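Household Technology and Time: notes for session 9

The usual story is that machines gave people their evenings back. Treat it with care. The time diaries we have are thin, and the people who kept them were rarely the ones scrubbing collars.

1. What the Bolby survey claims

The survey sent out diaries to 400 homes and got 391 back, a return rate that ought to make anyone suspicious. It reports less time spent on washing after a machine was bought. It doesn't say who filled in the diary, or whether sorting, hanging and ironing were counted as washing at all.

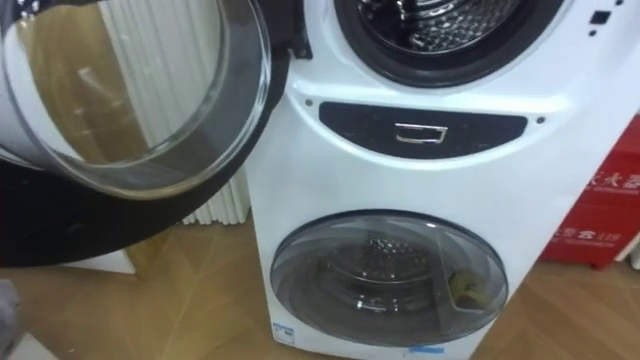 2. Rising standards

The stronger argument is that the work grew to fill the time. Shirts once worn for several days went into the wash after one. I find this more likely than the Bolby account, but the evidence is mostly advice columns and adverts, and those tell us what people were told to do. Only 109 of the diaries mention how often sheets were changed.

Read Jakubowski's chapter on the shared wash house before the seminar. Her point about lost company is a good one, though she leans hard on a handful of interviews, all recorded long after the wash house shut.

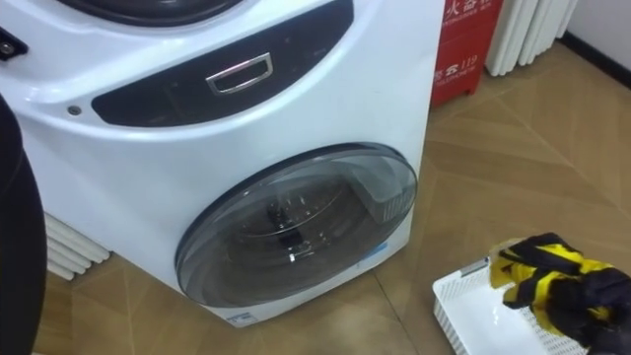
Gemma Pickering objects that memory is still evidence, and that diaries written up at the end of a tiring day are no more reliable than an interview. Bring one passage from each source and be ready to argue for it.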